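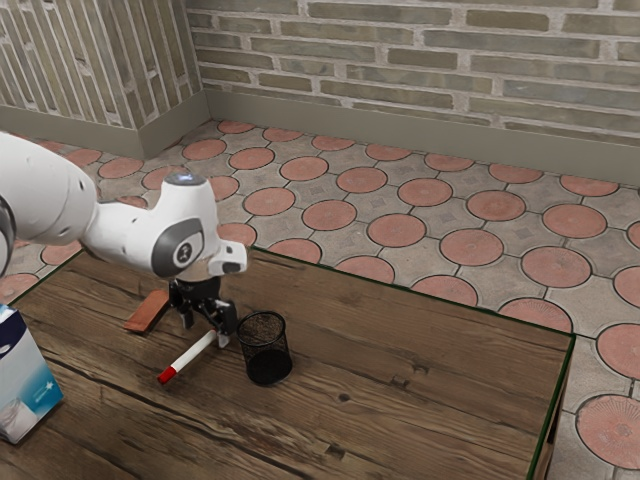
We've been selling Flerwood to robot people for a while now, and today I get to tell you about the bit I'm proudest of. It's our simulation pack for tabletop jobs, and version 3 is out. You load it up, choose your arm and your room, and start practising before you've bolted anything to a bench. Tidying the desk is my favourite of the lot – a marker with a red tip lying next to a black mesh pencil cup, the gripper just above it, and a tissue box off to the side for good measure. The planks have knots and scratches in them, and yes, I did spend far too long picking the floor tiles!

The new pack has 128 rooms and 88 everyday objects, and you can mix them however you fancy. Chin-lung Wan, who looks after the physics side at Anier, has rebuilt the way small things roll and slide, so pens (my old enemy) behave much better than they did in the last release.

"I wanted people to be able to change the table, the walls and the lighting without touching their own code," says Chin-lung. "That took most of the winter, and I'd happily do it again."

Flerwood 3 is on sale from 31 March 2019, direct from our Kornumberg office. Anyone already on a Cheon support plan gets it free, and a classroom licence follows in May.

Press questions and review copies: Lorena Quiroga, Anier, Kornumberg, extension 3209.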